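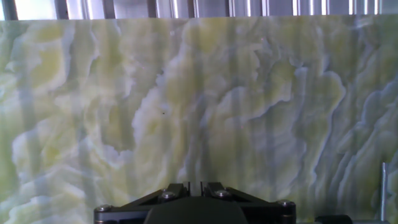
Tenier at Flasbridge Hall — your questions

Getting lots of the same emails so here's everything in one spot. Will add to it when I get a minute.

What time do doors open?
7 pm. Support is Zupan, on at 7.45. Tenier around 9, done by 11 as the hall has a curfew and they do enforce it.

Are there tickets left?
A few. Capacity is 293 and we don't go over it. If there's any on the door it'll be cash or card, 30 dollars, same price as online. No booking fee.

Is it seated?
Standing downstairs. Small balcony with seats, first in best dressed. If you need a seat for any reason email us beforehand and we'll put your name on one.

Is it all ages?
Yes. Under 18s with a parent or guardian please. Wristbands for the bar, bring ID even if you think you look old enough.

Will they play the whole first album?
Don't know! Setlist is up to the band. They did most of it at the Flarton show in February, plus four new ones, so fingers crossed.

How do I get there?
The 606 bus from Flarton stops out the front. Last one back is 11.20 so don't muck around at the merch table. Parking behind the hall, free after 6, fills up quick.

Can I bring a camera?
Phones fine. Small cameras fine. No flash, no tripods. Anything with a big lens needs a pass — email us.

Is there food?
Toasties and chips till 9. Vego option yes, vegan yes, gluten free only the chips.

Can I get a refund?
Up to 48 hours before, full refund. After that you can swap the name on the ticket, just send us the order number and the new name.

Will there be vinyl?
Band says yes. The live EP is a pressing of 123 copies and they're splitting it accross the whole tour, so not many per night. One each. Shirts in S to 3XL.

Is it loud?
Yep. Free earplugs at the cloakroom, kids earmuffs to borrow, leave a deposit and you get it back when you return them.

I lost something at the last gig
Check with the bar first. We keep lost property for a month then it goes to the op shop. Got alot of single gloves at the moment.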